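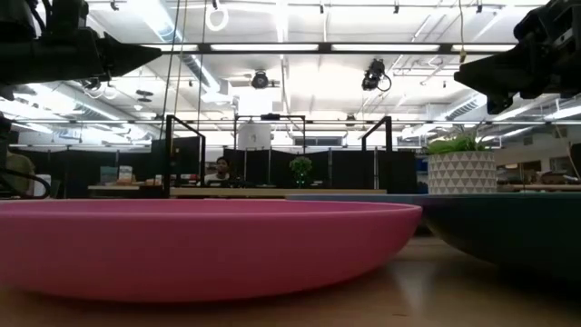
Two bowls, pink and teal, with the plant behind.

Coloured tableware: a short gallery

I have never trusted coloured plates. They look lovely in a shop under good lamps, then you get them home and your fish pie sits on something the shade of a cough sweet. So when Omolara Adeyemi told me her Ronholm page was turning to bowls and plates in solid colours, I said I would write the words on condition that I could be rude about them. She agreed faster than I expected.

There is no styling to speak of. Folalov, who put out the catalogue I keep for arguing with, would have added a linen runner and a fig. I don't miss either.

The bowls first. From low down you get very little except rim and outside wall, and I think that is a fair test of a bowl. The pink one is shallow and I can't see what I would put in it apart from crisps. The teal has a proper deep, rounded underside and looks as if it could take a salad for a family. The pot with the grey triangles is more my sort of thing than either of them, and it only had to hold a plant.

On to the plates, all plain and all round. Omolara says the mix is the point and that you choose a different one according to mood. I choose whichever is on top of the pile. Magenta takes over any table it lands on, and beside it the pale grey and the peach hardly get a look in. If you are going to mix, I would leave the magenta in the cupboard -- or buy only magenta and accept what you have become.

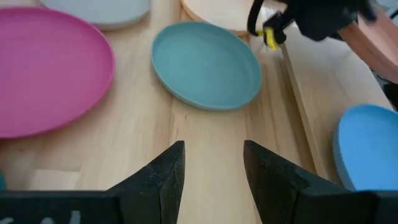

Grey and terracotta, side by side 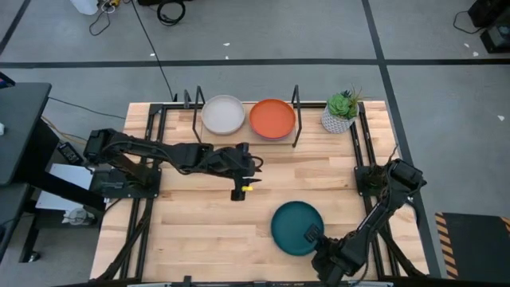

Words by the sceptic, choice of colours by Omolara Adeyemi
Ronholm table pages, October

I will give way a little on this pair. Light grey next to an orange-red terracotta, on a pale board, is a combination I could live with past the first week. The grey calms the other one down. Terracotta is also kind to food, in my experience: beans look good on it, and so does a fried egg.

The dark teal plate nearer the front is harder to judge. Omolara calls it restful. I call it the colour of a school corridor, though I admit it suits blond wood better than the pink did.

What none of these pictures can tell you is how a matt finish takes to a steak knife. My Flemance set went grey with scratches inside a year, and the leaflet had promised otherwise. Ask before you buy, and ask somebody who doesn't sell them.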